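Mesh pencil cups: keep or toss?

Gendale Home Forum > Desks and Paper > Small storage

shoshana_o
Hello all! I've been clearing out my craft corner this February (long overdue, my sister would say) and I'm stuck on pen cups. I own far too many. The ceramic ones are pretty but they weigh a ton, and the mesh ones seem to snag every fine-tip I put in them. Does anybody still like mesh?

dranov_desk
Not me. Dust gets into every little diamond and you end up going at it with an old toothbrush. Get a drawer tray and be done with it.

Hollis Kowalczyk
Oh, I have to disagree with dranov here, friendly as ever! A drawer tray is where my pens go to be forgotten. I once bought a box of 200 gel pens at a closeout sale, put them neatly in a drawer, and found them years later, dried up, poor things. If I can see it, I use it. These days I keep one cup out and I'm strict about what goes in.
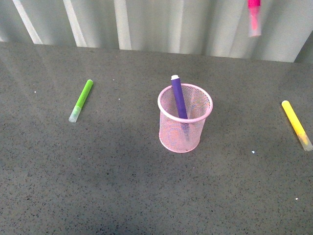 I like a marker for labeling boxes and envelopes, and purple is easy to spot when I'm in a hurry. As for the dust, I rinse the mesh under the tap and let it dry upside down on a towel overnight.

dranov_desk
Rinsing painted metal? Enjoy the rust.

Hollis Kowalczyk
Mine has held up fine so far, but I do dry it well, I'll grant you that.

shoshana_o
You two! I think I'll keep one mesh cup for the fat markers and put the fine-tips in ceramic. Dranov, which tray do you have?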